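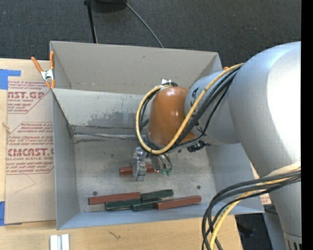 Figure 1. The gripper over the front compartment of the bin, with the red and green blocks.

Sorting blocks from a bin: report of our group, module Applied Automation

1. Task

Our group had to make a robot arm pick small blocks from a bin and bring them to the rear compartment, first the red ones and then the green ones. The bin was designed by the group of last year and we were allowed to change it. The module started in August and we had two afternoons per week in the Zakbridge laboratory.

2. The bin

The bin has two compartments with a sloping panel between them. The side walls also slope inward. This helps, as a block that falls against a wall slides back to the floor where the fingers can reach it. The bin is held with spring clamps at the rim. In the first week we worked without clamps and the bin moved each time the hand touched a wall, so all positions from that week had to be thrown away.

The floor is scratched and has dark marks. Our first colour program, written with the Plotetti library, took some of these marks for green blocks. We solved it by setting a minimum area for each colour region. Smaller regions are ignored.

3. Cables

The cables of the hand run along the forearm and make a loop at the wrist. We must leave this loop large enough, otherwise the wrist can not turn to its full range. A strap holds the cables further back on the arm. We limited the wrist rotation in software after a connector came loose during a night test.

4. Tests

We made 300 attempts with the final program. In 159 of them the block was placed in the rear compartment at the first try. Most failures happened when blocks were lying against each other, because the fingers need free space on both sides. The older grasp program from Eteck reached 40 successes less on the same starting positions. The complete log, including the trials before the final program, has 1,398 lines.

We also tried to push the blocks apart with one finger before the grasp. It works well in the middle of the bin. Near the wall the block is often pressed into the corner and the next attempt is more difficult than before.

5. Remaining work

The seam between the floor and the sloping panel is uneven and should be made again. The Sjögren group has offered us their cutting table for a new panel. The pushing movement needs a check of the distance to the wall, which we have written but not yet tested on the arm.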